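3.2 How red bars come to lie in gray bins

Most of the literature on storage assumes that an item, once put somewhere, stays in a relation to its neighbors that somebody intended. Shelves encourage this belief. Bins do not. The large open-topped bin is the least ambitious piece of furniture in any workshop: it has a floor and four walls, and it accepts whatever is dropped into it without comment. We came to it after two sites' worth of observations of drawers and racks, expecting a short section. It has become the longest one.

Our interest is in what we call loose lay, meaning the arrangement a small number of similar parts takes up on a flat floor when no divider, slot or label tells them what to do. A full bin has been studied fairly often, usually by people who want to know how much more will fit. The nearly empty bin has been left alone, perhaps on the theory that there is nothing in it to study. Yet parts spend a good deal of their lives in nearly empty bins, and the last few are the ones people complain about. At Stirkstead the complaint had its own word, "stragglers," which we have borrowed.

We logged 36 bins at Stirkstead and Lutwood, using the Prumotico recording sheet with one change. The original sheet asks whether the contents are "orderly" or "disorderly." After a morning of arguing we struck this out and wrote in the angle of each part to the nearest wall. Across both sites this gave 1,595 part positions, collected between June and the end of the season, in bins holding anything from a single straggler to a layer that covered the floor completely.

Three things about loose lay deserve mention before the figures. The first is that long parts very rarely settle square to the walls unless they are touching one. People who were asked to sketch a bin from memory drew the parts parallel anyway, and several added a tidy gap between them. The second is that parts of the same color are remembered as being the same length, even when they were cut to different sizes. The third concerns the floor. A worn floor, scuffed and patchy, makes an object's edges harder to judge than a clean one does, and our own coders disagreed more often over dull parts than over bright ones. Red on gray gave us almost no trouble, a finding we offer to anyone choosing paint.

Figure 3 gives a case with few parts and plenty of floor. The upper left bar slopes down toward the right, while the middle one slopes up, so that neither would satisfy the people who sketched from memory. The bars also have a paler side, which we used as a second cue when coding which way up a part was lying.
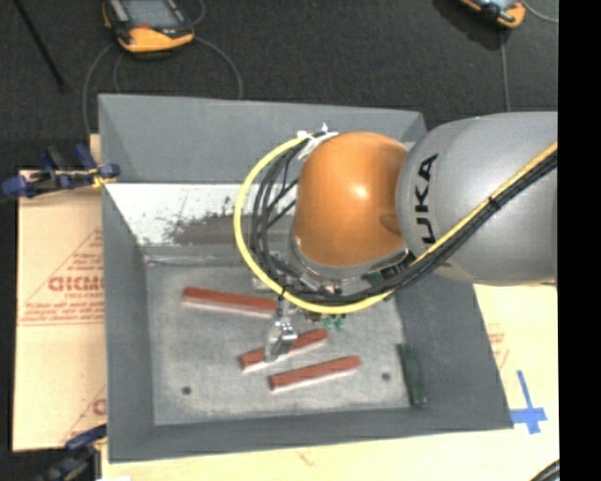

Figure 3. Loose lay with three red bars on a worn bin floor. The short bar is partly covered by the gripper's fingers and was coded from its exposed surface only.

3.3 Coding partly covered parts

A part that is half hidden is still a part, but it is a nuisance on a form. Following Mirani, we recorded a covered part whenever both coders could agree on its direction, and left the length column blank. Mirani's rule was written for kitchen drawers, where the thing doing the covering is generally a whisk, and it transferred to workshop bins with less fuss than we had feared.

The coders agreed on direction for 78 percent of covered parts. Most of the remaining cases involved short pieces, for which "direction" is a generous term to begin with. We tried a stricter rule on the Lutwood bins – no entry unless one full edge was exposed – and dropped it when the sheets started coming back blank. The revised form, dated February 2018, keeps the looser rule and adds a box marked "unsure." It was the most popular box on the page.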